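怎样读懂一份住户收入调查报告

统计部门或研究机构每次发布住户收入报告,新闻里通常只剩一两个数字:收入中位数涨了多少,低收入比例降了多少。报告正文往往上百页,多数人没有时间从头读到尾。本文按阅读顺序写出一套做法,适合需要引用这类报告的学生、社区工作者和地方媒体编辑。不需要统计学基础,会算百分比即可。

文中用来演示的是特罗斯通洛(Trostunlow)地区的住户收入调查,有效样本2,338户,调查报告由内维斯(Neves)研究所编写。换成别的报告,步骤相同,表格编号会有出入。

准备工作

下载报告全文,不要只下载摘要。同时下载附带的数据表和“方法说明”,后者有时放在单独的文件里。再找出上一期的同名报告,后面比较时要用。建议开一个空白表格,设四列:指标、数值、页码、备注。

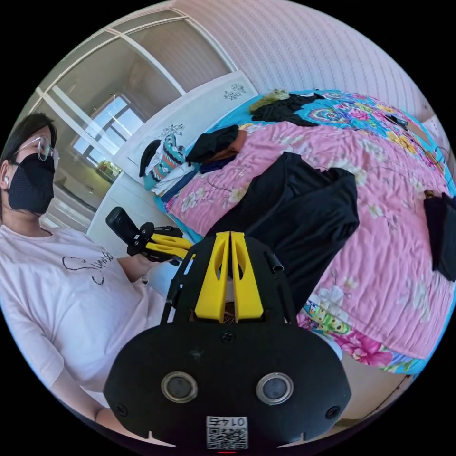
第一步:先看调查对象

翻到方法说明,找“调查范围”一节。要弄清的是哪些人被算进去,哪些人没有。住户调查一般不包括住在集体宿舍、养老机构和工地临时住房里的人,流动人口是否计入,各地做法不同。特罗斯通洛的调查只抽取在当地住满12个月的住户,刚搬来的家庭不在其中。这一条记入备注列,引用数字时要一并交代。

再看样本是怎么抽的,回收率是多少。回收率低不等于结果不能用,但报告应当说明对无应答住户做了什么处理。如果通篇没有提到加权,引用时要谨慎。

第二步:弄清“收入”指什么

同样叫收入,至少有几种口径:税前收入、可支配收入、扣除住房支出后的收入。是否计入实物补贴和亲属转账,对低收入住户影响很大。一户老人每月领取的食品补贴如果不算,可能落在贫困线以下;算进去,就可能在线以上。

还要看收入是按户算还是按人算。按人算时,多数报告会做“等值化”调整,考虑到几口人合住比各自单住省钱。调整系数一般列在附录里。两份报告用的系数不同,人均数字就不能直接放在一起。

第三步:找到贫困线的定义

贫困线分绝对和相对两类。绝对线按一篮子基本生活用品的价格定,每年随物价调整。相对线按收入中位数的某个比例定,中位数变了,线也跟着变。

使用相对线时容易读错。经济下行时中位数下降,贫困线随之下移,低收入比例有可能不升反降,而低收入家庭的实际处境并没有改善。遇到这种情况,应同时查看按物价调整后的实际收入。

内维斯研究所的报告两种线都列出,分别在表5和附表中。玛赖克·戈森斯(Marijke Goossens)是这份报告的执笔人之一,她在说明里建议读者引用时写明用的是哪一条线。
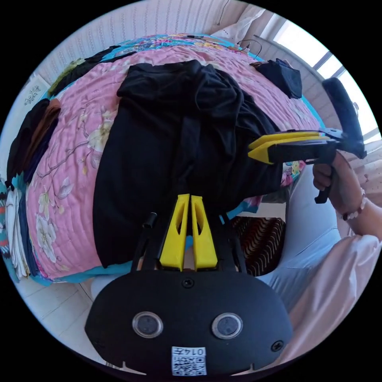

第四步:看误差范围

抽样调查得出的每个比例都有误差。报告一般给出95%置信区间,有的只给标准误。只给标准误时,把它乘以1.96,在估计值上加一次、减一次,就得到大致的区间。

举个算例:某地低收入比例为14.0%,标准误0.8个百分点,区间就是12.4%到15.6%。上一期是13.2%,看上去升了0.8个百分点,但只凭这两个数不能断定贫困加重。如果报告附有差值的显著性检验,以检验结果为准。

分组数据的误差更大。总样本有两千多户,拆到“单亲家庭、租房、有两个以上孩子”这一格,可能只剩几十户。不少报告会在样本过少的格子里标星号或括号,这样的数字不宜单独写进标题。

第五步:和上一期比较

比较之前核对三件事:调查范围有没有变,收入口径有没有变,金额是否按同一年价格计算。报告里的折线图如果中间断开,或者某一年下方有脚注,多半是口径改过,断点前后不要连起来说。

名义金额要先换算。用报告所附的物价指数,把早期金额乘以“当期指数除以早期指数”。换算后保留整数就够了。

另外注意调查月份。特罗斯通洛的入户访问安排在8月,当地季节性工作较多,问“上月收入”和问“过去12个月收入”得到的结果会有差别。这份报告用的是后一种问法。

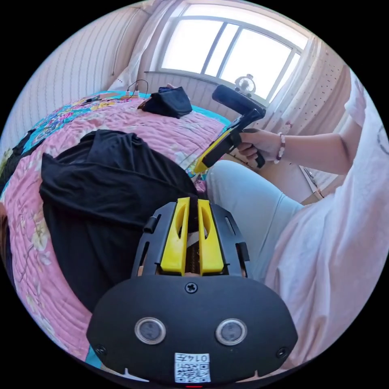
第六步:写成一句能核对的话

一句完整的引用应包括地区、时间、指标、口径和出处。例如:“按可支配收入和相对贫困线计算,某地某年低收入住户比例为14.0%(95%置信区间12.4%至15.6%),见报告表5。”版面不够时,置信区间可以移到文末注释,口径不要省。

避免把“比例”和“人数”混着写。比例下降时,如果人口增加,低收入人数仍可能上升。也不要把百分点写成百分比:从10%升到12%,是升了2个百分点,或者说升了20%。

常见问题

平均数和中位数用哪个?谈一般家庭的收入用中位数。平均数受少数高收入住户影响大,谈总量时才用得上。

报告和税务数据对不上怎么办?两者的统计单位和覆盖人群不同,有差距属正常。分别写明来源,不要取中间值。

找不到方法说明怎么办?写信向发布机构索取。马利·莫里斯(Mali Morris)整理的莫尔孔(Morkon)资料目录里收有部分旧报告的附件,可以先在那里查。

本页最后更新:2019年6月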